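Notebook, Bretel arm, tabletop collection
2021-11-19
Written up by Elias Najjar, with Ziad Chamoun on the leader arm

Best day so far! We got to 67 kept episodes before lunch and the afternoon went even faster. Ziad has found a rhythm with the leader arm where he barely stops between reset and start, and it shows in the traces. They look like one smooth reach now, with none of the little stair steps we were getting when I drove.

Changed this morning: moved the start pose higher, so every episode begins with some travel before the fingers get near the table. Also went back to the soft start on the wrist joint. The old setting made the first second of every recording kick, and the policy was learning the kick (it did it beautifully, too).

Wrist stream is the thing I keep thinking about. Fast moves smear a lot, and close to the white tabletop the focus goes very soft. My first instinct was to throw those stretches out. Ziad argued for keeping them, and I've come around: the arm will get exactly this kind of input when it runs on its own, so it had better have met it in training.

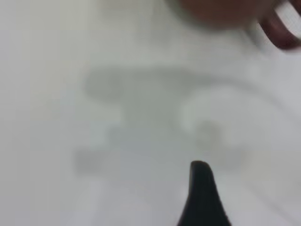 So the rule for now is that blur alone doesn't get an episode rejected. Dropped packets do, and so does any gap between the joint log and the video. I wrote the check into the Boutros script and it flagged 2 episodes, both from right after we restarted the recorder. Deleted both.

Quick training run over lunch on what we had, 1720 steps, just to see that the loader was happy. It was! Loss came down nicely and the replayed actions sit right on top of the recorded ones. Means very little with this much data but I was grinning anyway.

To do:
- get to 200 kept episodes before changing anything else
- try a shorter exposure on the wrist camera, as a separate set, don't mix
- Ziad wants to swap drivers halfway through so we don't only learn his style. Good idea, I need the practice
- copy today's folder to the Sovivholm drive, then start the long run

Sovivholm workshop notebook | Contact: Ziad Chamoun | Back to top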